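How to keep a record when you've been treated differently because of where you're from, what you believe or what you look like

Updated Wednesday, January 26, 2022

Quick version of the session I ran at the Gastanach library in October. People asked for it in writing so, finally, it's in writing.

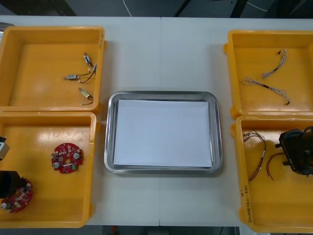

Wrote most of this on the bus so forgive the typos. It's for anyone who has had something happen at work, in a rental, at a shop or at a school and isn't sure yet whether to complain. You don't have to decide today. Write it down today.

What you need

A notebook with sewn pages, or one document on your own phone or computer. Your own. Not the work laptop, not a shared family account, not the staff chat. If your job ends on Friday you could lose the login on Friday.

An email address only you can open.

Somewhere to put paper. Any folder.

Step 1. Write it the same day

Doesn't need to be good. Date, time, place, who was there, what was said. Do the words first, before they blur. If you remember the exact sentence put it in quotation marks. If you only remember the gist, write "something like" and then the gist. Don't tidy up someone else's language, and don't star out the slur if there was one. Ugly but it matters later.

Bad entry: "Manager was racist again."

Better entry: "Tuesday, 10:15, loading door. Manager said something like 'your lot always want the holidays off.' I had asked for one day. Two others in earshot. I said nothing and went back inside."

See how the second one doesn't call it anything? Leave the label for the complaint.

Step 2. Then what you did

Left, answered back, laughed along, froze. All fine. Lots of people laugh along and then leave it out because they're embarassed. Put it in. If it comes up later it's already there in your own handwriting.

Step 3. Save what exists

Screenshots with the date and the sender's name showing. The whole thread, not just the nasty line. Forward emails to yourself only if your workplace rules let you, otherwise note the subject line, date and time and ask for a copy through whoever is advising you.

Rental ads vanish fast. If a flat was "just taken" when you phoned and it's still up after, screenshot it with the address bar in. Do it again next day.

Graffiti or stickers: photo from close, photo from far enough back to show where it is. Then report it. Don't scrub it off first.

Recording people talking: rules are different from place to place. Check before you do it. I'm not going to guess for you.

Step 4. Witnesses

Write down names. First name and "works the desk" will do if that's all you've got. Ask them once, nicely, whether they'd be willing to say what they heard. Don't send them your version to agree with. They write their own, in their own words, even if it's 3 lines long.

Some will say no. Note that they were there and leave them be.

Step 5. Keep a second list for the comparisons

People skip this one. Discrimination complaints often come down to how someone else was treated in the same spot. So: who got the shift, who got asked for an extra reference, who wore a cap when you were told no head coverings. Dates again. Only what you saw or were told, and say which.

Wenche Halvorsen did this at Jutberg, the bakery, before her complaint over the uniform rule. Her second list ran to 6 entries, one line each. She says it was the part the mediator kept turning back to.

Step 6. Costs and health

Missed shifts, doctor visits, bus fares to a further away job. Keep reciepts. If you aren't sleeping, tell your doctor why, so the reason is in the notes too.

Step 7. Find the deadline

Do this early, sorry it's so far down. Human rights and equal opportunity bodies have time limits, and they vary by province or state and by the kind of complaint. Ring and ask. Questions to have ready:

What's the time limit and which date does it run from?
Do I have to go through my employer or landlord first?
Does using an internal process stop the clock?
Can someone come with me?
Is there an interpreter?

Write down who you spoke to and when. Same notebook.

Step 8. One page summary

When you're ready to show somebody. Oldest thing at the top, one line per incident, then a line at the end saying what you want: an apology, the shifts back, the rule changed, the repair done. Keep it to 2 pages if one really won't do it. Advisers in a walk-in clinic get around 20 minutes with you and you want them reading the short one.

Common slip-ups

Going back and changing old entries. Don't. Add a new dated one that says "correction".
Posting it all online first. Your call, but talk to someone before.
Giving away originals. Copies only.
Waiting for something "bad enough". Small stuff written down adds up.

If you're in danger, or someone has threatened you, skip all this and ring the police or emergency line. Notes can wait.

Blank log sheets are at the Gastanach front desk, ask for the yellow folder. Sølve Solheim is doing a Norwegian translation, not ready yet.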